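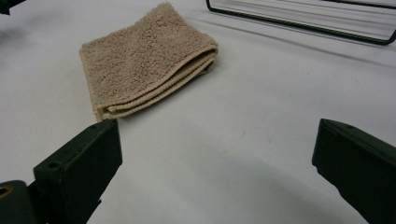
Printer Sharing on a Mixed Office Network
Project report, second-year Computer Networks
Authors: Leokadia Wysocka, Ekow Kwofie
Supervisor: Branislav Murín

1. Purpose
The project examined why shared printers disappear from Windows computers after a router is replaced. The test network held 94 computers.

2. Results
The logs recorded 138 failed print jobs. Of these, 106 were traced to printer ports still set to an old address. The remaining jobs were sent to a paused queue.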